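How to Darken a Bedroom Without Buying Much

Blackout curtains are sold as a cure for bad sleep. I doubt it. Most of the light in my room came in around the curtain, and a thicker one did nothing for that.

Start at night with everything off. Wait 6 minutes for your eyes to adjust, then look for glow at the top of the rod, along both sides and under the door.

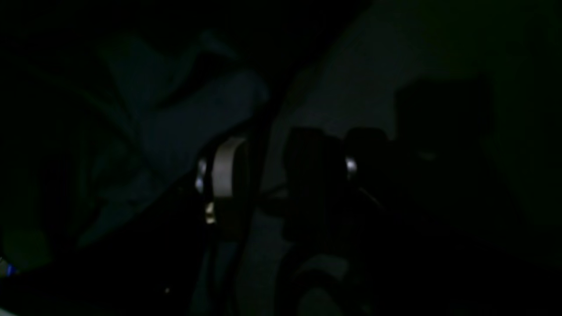
Fix the top gap first. A rolled towel laid over the rod works as well as the Barosow valance I paid too much for. Next, pin the curtain sides to the wall - plain pushpins will do. Cover charger lights with black tape.

Ignore the "500 thread" claims on the package. Hold the cloth up to a lamp in the store instead. If you can see the bulb, put it back.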